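Re: [wearables-talk] Those usage numbers everyone keeps quoting

Fergal Cullinane wrote:

> Did you all see the Wunex survey? 658 smart ring owners, and it says they open the companion app 34 times a week. 85 percent say the ring has "changed how they sleep." I think that settles the argument we had on here in September about whether people stick with these things. They do. Nalico is apparently using the same numbers in its pitch to employers, and if the insurers follow, we'll all be wearing one in a couple of years.
>
> I've had my Visen for 2 months and I can't imagine going back. My sleep score is up and I didn't have to do much of anything to get it there.
>
> Anybody still want to tell me it's a fad?

Fergal,

I'll bite, though I'm not going to use the word fad. I don't know if it's a fad. My complaint is that the survey doesn't know either, and it's being passed around as if it did.

Start with who answered. I went and read the methods page on Tuesday, and it's short. The 658 people were recruited through a notice inside the companion app. So to be asked how often you open the app, you had to open the app. Anyone who bought a ring, wore it for three weeks and dropped it in a kitchen drawer had no way of being counted. If I stood inside a gym at 6 a.m. and asked everybody how often they go to the gym, I'd get a very good number too.

Then there's the 34 times a week. That's self-reported. People are terrible at this. I would have told you I look at my phone maybe twenty times a day until I turned on the counter, and I'm not going to share what the counter said. The app must log every launch, so the real figure exists somewhere. Why publish the guess?

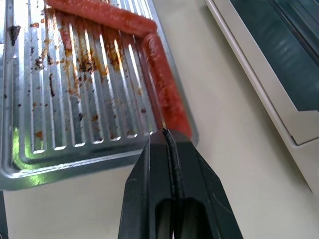

And even if 34 is right, what does it mean? You're reading it as love. It could just as well be people reopening the thing because it didn't sync. My sister-in-law had the Dolan ring for most of last winter and she was in that app constantly, mostly to find out why the night before was missing. She'd have pushed the average up nicely. She sent it back.

Now the 85 percent. "Changed how they sleep" is the kind of question I'd write if I wanted a big number. Changed it how? Going to bed earlier is a change. Lying awake worrying about your readiness score is also a change. I looked for a breakdown and there isn't one, only the headline figure and a bar chart with a single bar on it, which I thought was a bold choice.

You say your own score is up and that you didn't do much to get it there. I'd be suspicious of that if I were you! The score is worked out by the same company that sold you the ring. Did they push an update in those 2 months? Visen changed its scoring once already that I know of, and a bunch of people in the forum woke up one morning sleeping much better than they had the night before. Try keeping a plain notebook by the bed for a couple of weeks. Write down how you feel before you look at the app. Then compare. If they match, fine, I'll be quiet about your ring in particular.

(I did this with my old watch. They matched a little less than half the time. I also found that if I looked at the app first, they matched nearly always, so make of that what you want.)

On Nalico: I'm less relaxed than you are. An employer program isn't evidence that people want the product. It's evidence that somebody in benefits signed a contract. I'd like to see what happens to wear time once the discount for wearing it goes away. I asked their rep that at a webinar and got a long answer about "engagement journeys." When I asked again I was told it was outside the scope of the call.
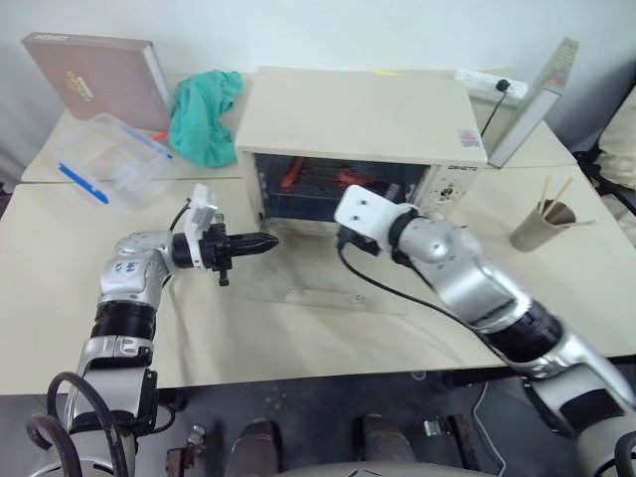
Two robotic arms and a cream-colored toaster oven on a beige tabletop.

As for the insurers, I'd bet against your couple of years, but I can't prove it and you can't either. What I can say is that they were supposed to be all over the wristbands too, and my own insurer's big move was a tote bag.

Here's what would change my mind, so you can't say I'm impossible to please:

- Sales to retention. Of everybody who activated a ring in a given month, how many still have it synced a year later? Counting returns.
- Launches from the logs, with the median as well as the average. I suspect a few very keen people are doing a lot of work in that 34.
- The actual wording of the sleep question, and what the other answers were.
- Who paid. The report says "in partnership with" and names no partner. I don't think that's a scandal, but I'd like to know.

None of that is hard for them to produce. They must have most of it on a dashboard already. When a company has the good data and publishes the soft data, I tend to assume the good data wasn't so good. Maybe that's unfair. I've been on this list long enough to see the same press release go by for step counters, smart glasses and that posture thing that buzzed between your shoulder blades, and I owned the posture thing, so I'm not claiming to be above any of it.

One more point, on the battery. Several people replied off list to say the Visen gets six days. Mine, the loaner, got four with the overnight oxygen reading switched on and a bit over five without it. If you're getting six, is that reading off? Because if it is, part of your sleep score is being filled in from something else, and I can't find anywhere in the manual that says what.

Does anybody here still have the older firmware on a ring they don't mind leaving alone? I'd like to run the two side by side for a week and see if the scores split. I'll pay postage both ways. Write to me off list, please, since the attachments get stripped here.

And Fergal, send me the link to the Nalico deck if you have it. All I've seen is the one slide.

7 replies
2 shares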